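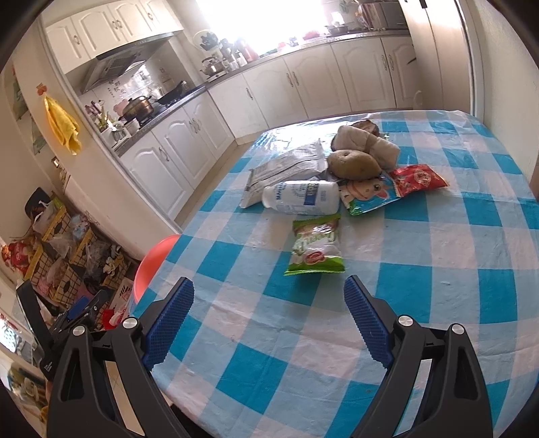

Groceries on a checked tablecloth.

Week 2: How to Read a Food Package

Hi all, and thanks for sticking with me through the syllabus stuff on Thursday. These notes cover what I said in class plus a few things I ran out of time for. If you missed it, read these and then borrow somebody's notes, because I talk faster than I type and I'm sure I've left bits out.

So, the wider subject this week is packaging as a kind of writing. I want you to start treating a wrapper the way you'd treat a letter or a newspaper column. Somebody picked those words. Somebody argued over them (probably in a meeting that ran long) and somebody else had to squeeze them into a space the size of a playing card.

The front and the back

I like to split any package into the front voice and the back voice. The front voice is the one that wants to be your friend. It uses short words, big letters and a lot of feeling: crunchy, real, homestyle, new! The back voice is the one that had to go through legal. It's small and flat and full of numbers, and it's usually where the interesting material is.

Try this at home with a box of crackers. Read the front out loud, then the back, in the same tone of voice. It's very silly and it works. You'll hear right away that two different people are talking to two different readers. The front is talking to a shopper walking past with a cart. The back is talking to a worried parent, a person with an allergy, or an inspector.

Lettering

We spent a long time on this in class and I could have spent longer. Curly, handwriting-style letters tend to say "a person made this." Plain block capitals tend to say "this will do the job," so you see them a lot on cleaners and medicine. Neither one tells you anything about how the product was made! A script typeface costs the factory nothing. I keep repeating this because every year I get papers that say a product "is traditional" when what the writer means is that the letters on it look old.

Leonie Gisler asked a good question, which was whether people really read lettering this way or whether designers only think they do. I gave a mushy answer on the spot. My better answer is that shoppers learn it from the shelf. If every fancy jam in your store has curly letters, then curly letters come to mean fancy jam, and the next jam maker has to go along or look cheap. It's a habit that feeds itself. Put that in your notes, it'll come back when we get to store brands.

Size words

Look out for "family size," "value pack," "snack size" and "sharing bag." They sound like measurements and they mostly aren't. The net weight is the measurement. When you write about a package, give me the net weight first and then tell me what the size word is trying to do.

Same goes for servings. A bottle of soda can show a perfectly cheerful number on the front and leave you to do the math on the back. Remember the "2,000 calories a day" line that goes with the percentages on U.S. labels? It's a general guide, and it has been printed so often that plenty of people think it's a rule for them personally. I did, well into college.

A made-up brand to practice on

For the class exercise we used Namis, our pretend oat bar. The groups had to write a front and a back for it, with a limit of 35 words on the front. Themis Stefanou's group got the biggest laugh with "Oats you can trust with a secret," and then had a really hard time explaining what it meant, which was a useful lesson for all of us. The other groups mostly ran out of words by listing things the bar didn't have in it. "No this, free from that." Notice how much room that takes up, and how little you know about the oats by the end.

For next time

Bring one empty package from your own kitchen. Rinse it, please, I'm begging you. Write 2 pages comparing the front voice and the back voice, quoting the exact words. Spell things the way the package does, even when it's wrong.

Also read the first chapter in the course packet, the one on early tin labels. The printing in my copy is faint toward the end, so if yours is unreadable, email me and I'll send a cleaner scan. Office hours are the usual time, and the door sticks, so give it a good push.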